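Hemari Round Basket, Medium

Item 192-M
Ships in 2 business days
Sold singly or in a set of 21 for shops and restaurants

The Hemari is our everyday round basket for the kitchen counter, the entry shelf or the dinner table. It has a flat base and a firm rim, and it holds its shape when you pick it up by one side. Customers mostly buy it for bread and fruit. We also sell a good number to hotels, which put rolled hand towels in them.

The medium is the size we suggest if you are buying one and don't know where it will end up. It takes two small loaves side by side or a week of apples for a family. If you bake large round loaves, look at the Pultholm instead, which is wider and lower.
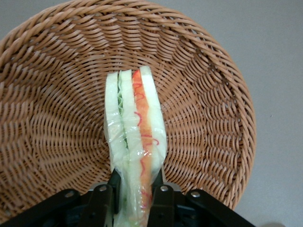 Every basket is checked by hand at our packing room before it goes out. Small differences in color between one basket and the next are normal. If you are ordering several to stand together on a shelf, write "match" in the order notes and we will pick from the same batch.

Care

Shake out crumbs after use. Wipe with a damp cloth and a drop of dish soap, then let it dry upside down with air under the rim. Do not soak it or put it in the dishwasher. For bread, use a cloth liner. The Surdu liner in size 2 fits the medium and comes in plain or striped cotton.

Keep it off radiators and away from open flames.

Shipping and returns

Orders placed before noon are packed the same day. You have 48 days to return an unused basket in its original carton. We pay return postage on anything that arrives damaged. Sets can be returned only as complete sets.

Trade orders

Drikik supplies cafes, bakeries and gift shops. For price breaks and delivery dates, contact Raluca Anghel in trade sales. The large Hemari is out of stock until July.

Goes with: Surdu liner, Pultholm bread tray, Hemari small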